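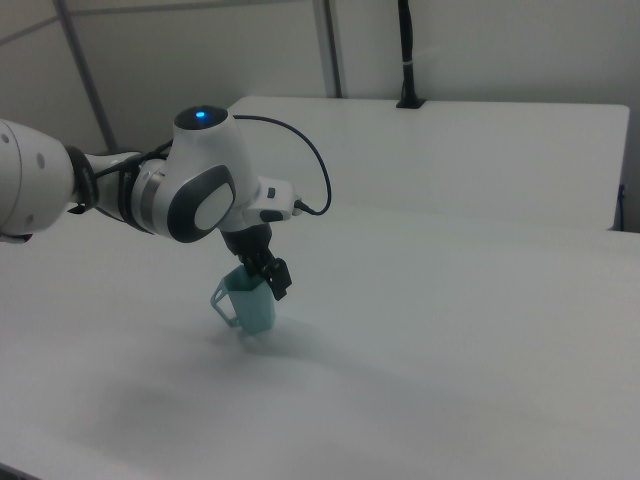
上回写完Inskip的老堂，有读者留言问我怎么老往旧教堂跑，Cladley那边的新堂开放日明明热闹得多，管风琴还能上手摸，去一趟就知道了。

行吧，那就去！星期二下午请了半天假，坐402路晃过去，两点开门，我到的时候门口已经排起队来了（还碰上下雨，伞都没地方放）。

进门先发一张单子，上面是当天的安排：先听弹琴，再看图书室，最后喝茶。我没按顺序走，直接钻进了图书室，因为听说他们把历年的宣教士家书都摆出来了。一共21个文件盒，按地区分的，随便翻，戴上手套就行。我翻到一封从Zirnov寄回来的，整整三页都在抱怨炉子不好烧，末尾才提了一句主日学多了几个孩子，看得我直乐。真想把后面几封也看完，可旁边有人等着，只好让位子。

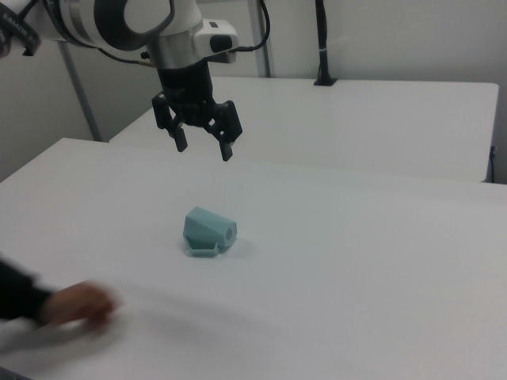 出来以后赶上了弹琴的后半场。琴是Burkix那家老厂修的，低音一出来，长椅都跟着嗡嗡响！弹完有人点了诗集里的第566首，大家就站起来唱，我本来只想哼两句，结果四节全唱下来了，第三节还起高了半个调，前排一位老太太回头冲我笑。

上手摸琴要另外排队，每人只能弹一小会儿。我小时候学过一点，坐上去脑子一片空白，两只脚完全不知道往哪儿踩，弹了半句赞美诗就灰溜溜下来了。教我的那位琴师倒是很耐心，说脚键盘得先学会不低头看，回家拿张纸画着练也行。
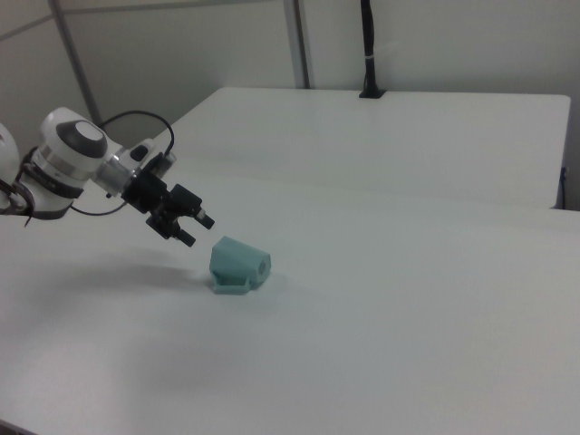

大白桌与从左侧伸来的白色机械臂

茶点在楼下，司康有点干，果酱很好，我吃了两个。坐下来跟邻桌聊了半天洗礼班的事，他们那边成人班改到晚上上课，上班的人总算赶得及。我们堂会里也为这个吵过好几回，回去得跟大家提一提。

想去的朋友注意，停车位很少，能坐公交就坐公交。图书室四点半就关，喜欢看信的先去那里，琴可以放到后面。我下回打算带个本子，把Zirnov那几封抄下来。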